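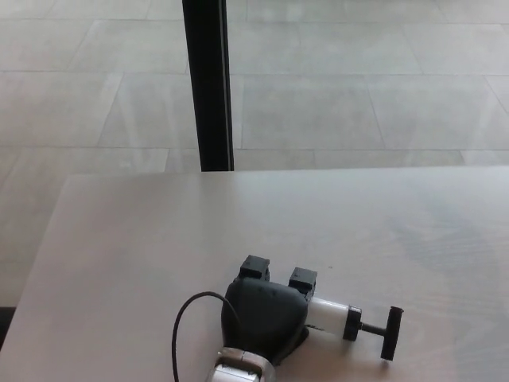

Charito Pascual asked after the last lecture whether a pale matt top wants different care from a dark gloss one, and said her own desk goes cloudy however often she wipes it. The method is the same for both. The cloudiness is nearly always product left behind, so use less of it.

Unit 4: Table tops and work surfaces

Before cleaning, look across the surface from a low angle with the light in front of you. Faint greyish patches that can't be seen from above often show this way. They may be residue, wear or only a reflection. Move your head: a reflection moves with you.

Routine wipe
Dust first with a dry cloth. Then a damp cloth, well wrung, working along the grain where there is a grain, printed or real. Finish dry. Edges get missed, the far one especially, so walk round.

Residue
5 ml of washing-up liquid to 1 litre of warm water. Wipe, rinse with plain water, dry. Repeat once before trying anything stronger. No cream cleaners on matt finishes. They polish the spot you rub and it stays shiny.

Figures for the practical
Bench height 70 cm, clear depth 65 cm. Each pair has 18 minutes. Cloths are in the Brikano box by the sink, used ones go in the bucket.

Reading: Lappalainen handout, p. 198, on matt and gloss finishes. Maribeth Abella has spare copies.

For next time: bring notes on one surface at home, before and after a residue wipe.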